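About Plundbridge Robotics

Plundbridge tests robotic arms that handle food, produce and light household goods. We work from a single site in Nilthorpe. Most of our customers build or lease tabletop arms and come to us after a fault: a dropped part, an unplanned stop, a gripper that closed when it should have stayed open.

Our test method dates from a failure of our own. One June, an arm running our Gustar control software lost its gripper signal partway through a long run. The software read the missing signal as "open" and kept moving. The fingers were closed, and they struck the rail behind the table at working speed. No one was hurt. The arm needed a new wrist, and the test cell was shut down for 2 weeks.

The cause was a worn cable. The larger fault was in the software, which treated no answer as a safe answer. Gustar now stops the arm when the gripper fails to report, and a person has to clear the stop by hand.
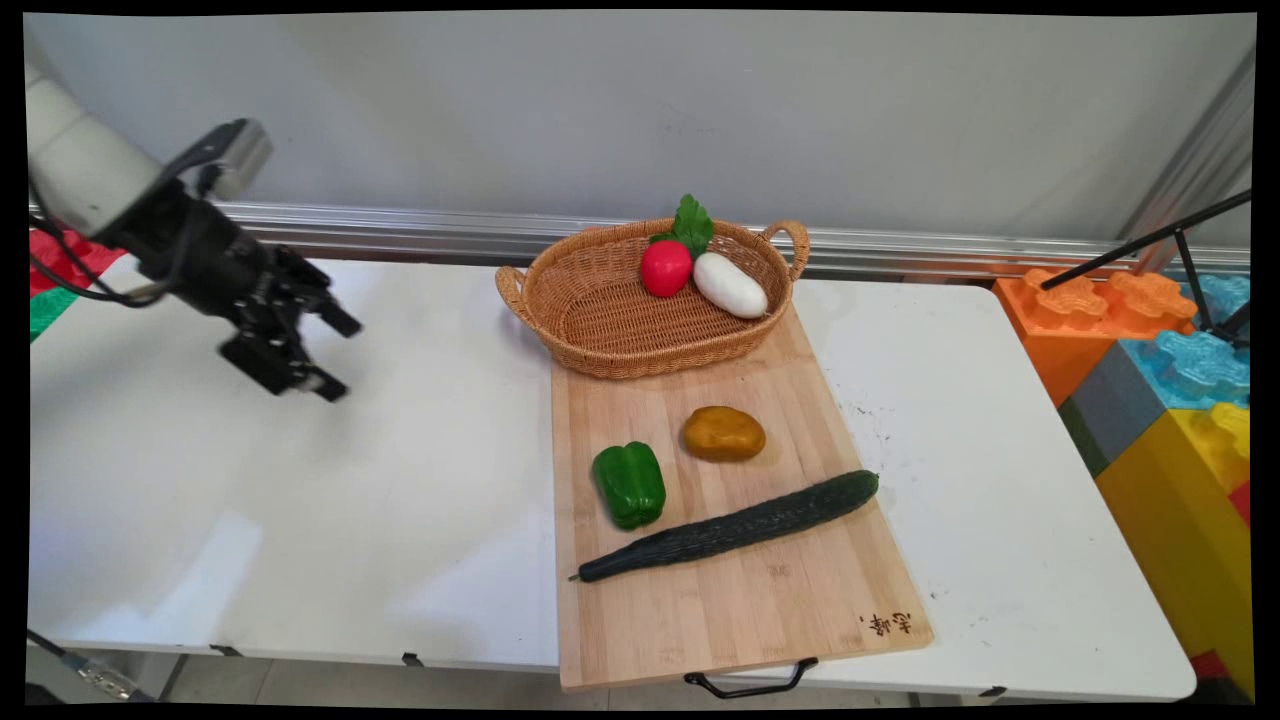
Can an arm be restarted from outside the cell after a stop?
Only the panel at the cell door can clear a stop. Remote restart was removed from Gustar after the June failure.

Every arm we accept goes through 100 pick-and-place cycles before fault testing starts. We then break the gripper signal at 5 points in the motion and record where the arm comes to rest. Results go into Galanis, our fault log – customers can read every entry for their own equipment, including tests we had to repeat.

Reports are sent within 2 weeks of the last test. We do not certify equipment, and a Plundbridge report does not replace a site safety review.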